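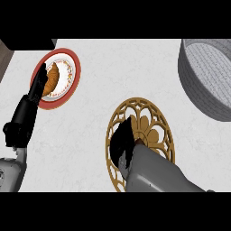 Tresstead Chamber Choir -- Recording Group

2008-12-28

Finished the second edit of the Kurek motets. The master has 39 splices, most of them in the slow pieces, where the altos drift flat by the last page. I moved the main pair back 2 feet for the final session and the consonants stopped spitting. Marianna Rutkowska wants the organ lower in track 12. I tried it and the bass line went with it -- so it stays until she hears both versions in January. Levels otherwise match the first disc.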